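The two-tier shoe rack: do you need one?

Every spring the home catalogs decide that our hallways are a disgrace. This May it is the turn of the small shoe rack, and Altard would like you to know that theirs will change how you come home. I have my doubts. My hallway held four pairs of shoes before the rack and it holds four pairs now.

Clogs are the awkward customers. They are wide, they tip over, and a shelf made for flat shoes doesn't always have the height for them.

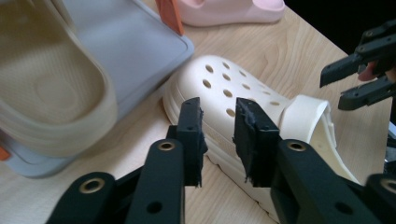 A cream clog on its side on the tabletop.

The claim I like least is "doubles your floor space." A rack with two levels gives you a top and a bottom, and you could get the same from an upturned crate. What you pay for is the look. Fair enough, a white one with a bit of orange on the sides does look cheerful with a beige pair tucked underneath. The pink slides beside it still need somewhere to go.
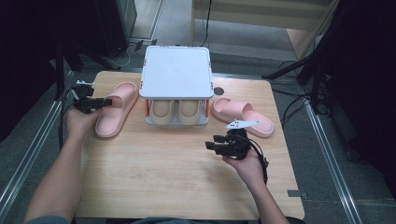
Before you buy

Measure your widest pair, side by side, and then the gap between the shelves. Drustholm lists its rack at 38 centimeters wide, which sounds generous until two adults' clogs meet in the middle. Watch the heel straps too. Flipped up, a strap adds height - push it back before you decide the shelf is too low.
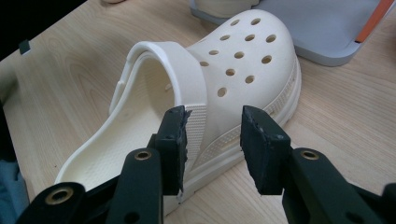 Do foam clogs need to be stored on a rack at all?
A mat by the door is plenty for most homes. Keep them away from the radiator and don't pile boots on top.

A tray with a raised rim is the other choice, and I'd try that first. It costs less, it wipes clean, and you can kick your shoes onto it in the dark. I can't say that about any shelf I've owned.

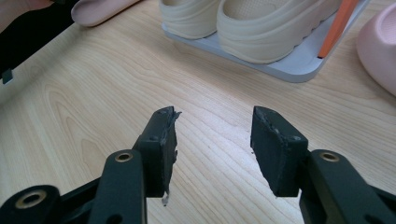 Noémi Juhász disagrees, and wrote to say that her Wasik rack has ended the morning hunt for the second slipper, that trays only collect grit, and that I should try living with three teenagers before I recommend one again.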